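Handout 8: Care of the Hand-Held Grippers
Instructor: Nisha Kushwaha

Check the finger pads before each session. Both pads must sit square on their arms, with the screws snug.
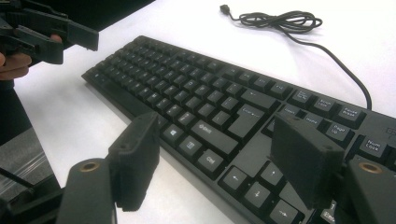 Close the fingers slowly by hand. If one pad lags, look at the linkage first, then the brass-colored inserts. Log the fault under the unit number.

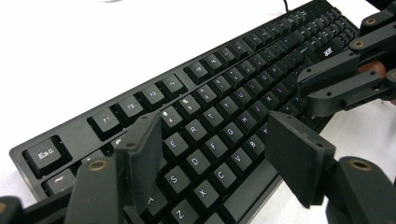
Replace pads in pairs, and repeat the closing check on the keyboard afterward. New pads are in the Sarkton drawer. Sign-off: Pallavi Pandey.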